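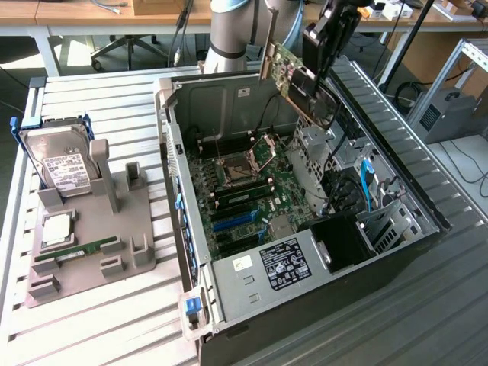
Etirside Shared Workshop, Member Notes
Friday, October 9, 2026

The PC bench, or how to spend a year not putting in an expansion card

Members who have walked past bay 12 lately will know that the arm project is alive and has taken over the good table. Ratih Entili and Yoon-hee Sun started it in January with the modest aim of teaching an arm to rebuild a desktop computer. A person with a screwdriver can do this in an evening. Ratih would like it noted that a person with a screwdriver also gets bored, and that the arm has so far logged 217 attempts without asking for a snack.

The current routine has four parts to place: an expansion card, a stick of memory, the processor and a hard drive. The drive was the easy one. Its blue carrier gives the fingers something honest to hold on to, and it slides home if you line it up. Memory is harder than it looks, as anyone who has leaned on a stick until the whole board bowed can confirm. Yoon-hee has capped the downward force and will not be taking requests to raise it.

The processor is what you'd expect. The socket pins are about as sturdy as eyelashes, and the first donor board went to the parts bin in March with its dignity gone. We now practice on boards that were headed there anyway, courtesy of the Wuvlow recycling run. If you have an old tower in the garage, we'll take it. Please remove your tax returns first.

A fair amount of the summer went into the parts tray. Version one held everything beautifully and let go of nothing. Version two let go of everything, usually toward the floor. The one in use now was printed here on the big machine over a weekend, and it has a spot for each part and posts tall enough to keep the drive from leaning. 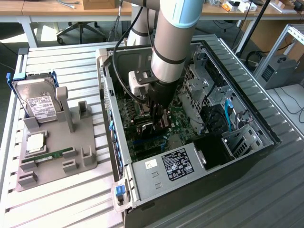 The arm over the open case, with the drive, processor and memory in the printed tray.

Money, for those who read this far for the money: the project has spent $291 of its workshop allowance, nearly all of it on filament and thermal paste. (Why thermal paste, when nothing is being cooled? Ask Ratih, and bring a chair.)

House rules for the bay. Stay behind the tape when the arm is powered. Don't borrow the hard drive, even for a minute, even if yours has died and it's an emergency. The table slots are not a pen holder. If something on the tray looks crooked, leave it crooked and tell Yoon-hee, who may have made it crooked on purpose to see what the arm does.

The two of them will run an open session after the Steltstead swap meet, with time for questions and a turn at the controls for anyone who has done the bench safety class. Sign up on the sheet by the kettle. The pen is on a string now.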